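Astach Packing Room
Progress report to the Praltgate Fund
March 26, 2020

Period covered

This report covers the second stage of the grant for improving how small breakable goods are packed and sent out from our Sindstead site. It sets out what was planned, what has been done, what it has cost so far and what is left to do before the grant closes in May.

Work planned for this stage

The application listed four pieces of work: settle on one standard carton, replace the paper fill with bubble wrap, write a packing sheet that a new starter can follow, and send a set of trial parcels by ordinary carrier. The first two are finished. The packing sheet is in its third draft. The trial parcels have been started, and the first results are given below.

Carton and lining

At the start of the grant we were using cartons left over from several earlier suppliers. Packers had to choose a size each time and often picked one that was too large. We have now moved to a single corrugated carton with four top flaps, supplied flat by Lytvynenko. The first order was for 500. The cartons fold up quickly and the flaps stay out of the way while the box is being filled.

The lining took longer to settle. We first cut the bubble wrap in two strips and crossed them in the box. The strips moved when goods were put in, and the corners were left bare. The current method uses one sheet, pushed down into the carton so that it covers the floor and comes up the walls. The carton is lined before anything is brought to it, and the goods are then placed straight in.
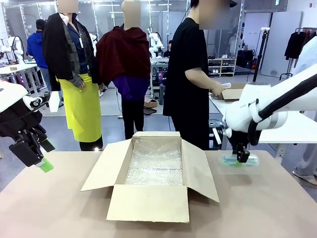

Lined carton open on the packing table, with a clear plastic bottle held to its right.

The table is kept clear of tape, knives and labels during filling. These used to be kept next to the box and were sometimes packed by mistake. They now have a tray on a side bench. The change cost nothing and packers asked for it to be made permanent, which it has been.

Goods packed

Two kinds of goods were chosen for this stage: clear plastic bottles and clear plastic containers with colored labels. Both are light, but they scuff easily, and scuffed goods come back to us as returns even when they are not broken. The containers are also rounded, so they roll if the carton is tipped before it is closed.

We tried standing the containers on end with wrap between them. It took too long, and they fell over when the next item was added. The packing sheet now says to lay them down side by side on the wrap, labels up. With the labels showing, a second person can check the order against the slip without lifting anything out.

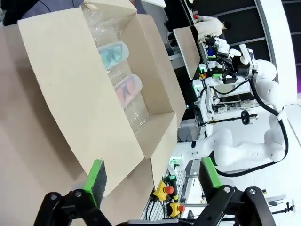 Two labeled containers, one teal-green and one coral-red, side by side on the bubble wrap.

There is still a question about the space left over when an order is small. A folded piece of wrap on top holds the goods well enough for short trips. For longer trips we think a divider may be needed, and Lytvynenko has been asked to quote for a plain cardboard one that fits the present carton. No money has been committed to this.

Trial parcels

The plan is to send 174 parcels in all, to addresses at different distances from Sindstead. So far 70 have gone out. Each has a return card asking whether the box was dented, whether the goods had moved, and whether there were marks on the plastic or the label. We have 32 cards back. Most report no marks. The complaints we have had are mainly about tape that was hard to remove, and a few about corners crushed in transit. Where a corner was crushed, the goods inside were reported as sound.

The number of cards returned is lower than we hoped. The card was at the bottom of the box under the wrap, and it is likely that some people threw it out with the packaging. It now goes in last, on top, and the wording has been cut down to fit one side.

Packing sheet

The third draft is one page. It covers folding the carton, lining, placing, checking against the slip, and closing. The earlier drafts ran to three pages and were not read. The section on closing will be rewritten once we have decided on tape. We are testing a narrower roll that can be pulled off by hand.

Spending

Spending on cartons and wrap is within the amount agreed. Carriage is slightly behind the plan, as fewer parcels have been sent than expected at this point. Nothing has been moved between budget lines. Receipts are held at the Sindstead office and will be sent with the final report, or earlier if the Fund would like them.

Problems and delays

The late delivery of the first cartons put the trial back. Storage is also tighter than we allowed for, as the rolls of bubble wrap take up more room than the old paper. We have put up one extra shelf, but the next order of wrap will have to be split into two deliveries.

Next steps

Send the remaining trial parcels and collect the cards.
Choose the tape and finish the packing sheet.
Decide on the divider once the quote is in.
Prepare the final report and accounts in May.

We ask the Fund to agree that any money left on the carriage line may be used for dividers if the trial shows they are needed. A short note with the quoted price will follow before any order is placed.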